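The Astalero egg cooker, after a long time of boiling eggs in the wrong way

In my family an egg was boiled until it could not be more boiled. My mother put the eggs in the pot together with the cold water, and then she went to do something else. When she came back, the yolk was grey-green at the outside and dry like chalk in the middle. We ate it with soy sauce and I thought this was what an egg is. I was nineteen and in another country when my flatmate broke the top of her egg with a spoon and dipped a piece of toast in it, and I remember that I looked away, because I believed the egg had gone bad.

So I came late to soft eggs, and I have the enthusiasm of a person who came late. I eat one almost every morning. For many years I made them in a small pan with the timer of my phone, and about one in three was a disappointment. My friend Jacobus Moodley, who is tired of hearing about this, gave me the Astalero egg cooker for my birthday. I have now used it long enough to have an opinion.

It is a round plastic base with a metal heating plate, a tray with places for the eggs, and a transparent lid with a hole for the steam. In the box there is also a measuring cup with a pin at the bottom. You use the pin to make a small hole in the wide end of the egg. You fill the cup to one of the lines, pour the water on the plate, put the tray and the lid, and press the switch. When the water is gone, it makes a noise and the eggs are ready. 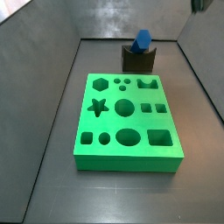

The noise I must mention first. It is a very strong buzz, and it does not stop until you press the switch again. If you live with a person who gets up later than you, this will become a subject of conversation in your house. I now stand next to the machine for the last minute with my finger ready. This takes away a part of the comfort.

The eggs themselves are very good. The line for soft gives a white that is fully set and a yolk that runs, if the eggs are of medium size and come from the fridge. For large eggs I put the water a little over the line. With eggs that stood on the counter, I put a little under. The booklet says nothing of this. It has only one page in English, and half of the page is about not putting the base in the sink.

One thing confused me in the first week. When you cook only one egg you need more water than when you cook the full tray. I thought it was a mistake of printing and I used less, and I got an egg that was almost raw. Later I understood that many eggs make the steam work for a longer time before the water has gone, so the booklet is right. Please follow the lines and do not try to be clever.

The peeling is better than with my pan. I do not know if this is from the steam or from the little hole. I tried a few times without the hole and two eggs cracked and made a white flower on the side, so now I always make it. Be careful with the pin, it is sharper than it looks and there is no cover for it. I keep the cup at the back of the cupboard.
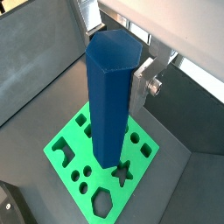 Before this I had for a short time the Skirent cooker, which I bought second-hand. That one was quieter, but the lid did not sit well and the water came down on the worktop. Jingyi Cheng from my old office has the bigger Engelbrecht, with two levels, and she is happy with it, but she has children who all want eggs at the same moment. For me it would be too big. My worktop has place for the kettle, the toaster and one more thing.

Cleaning is easy for the tray and the lid. The heating plate is another matter. Our water is hard, and after some weeks there was a brown and white ring that did not go away with a cloth. I put a spoon of vinegar with some water on the plate, left it until after breakfast and wiped it. Do not switch it on with the vinegar inside, I did this once and we had to open all the windows. I do it now regularly and the plate looks almost new.

The cable is short, only 80 centimetres, and there is no place under the base to roll it. I would also like a scale on the cup that I can read. The lines are made in the same clear plastic as the cup, so in the morning, without my glasses, I must hold it against the window. I coloured mine with a red marker and after a month it was washed away.

Would I buy it with my own money? Yes, I think so, if you eat eggs often and you like them soft. If you like them hard, a pan is enough, and you can go to do something else as my mother did. She visited us in August and I made her a soft egg, with soy sauce so that it was not too strange. She looked at it for some time. Then she asked me if I could please put it back in the machine.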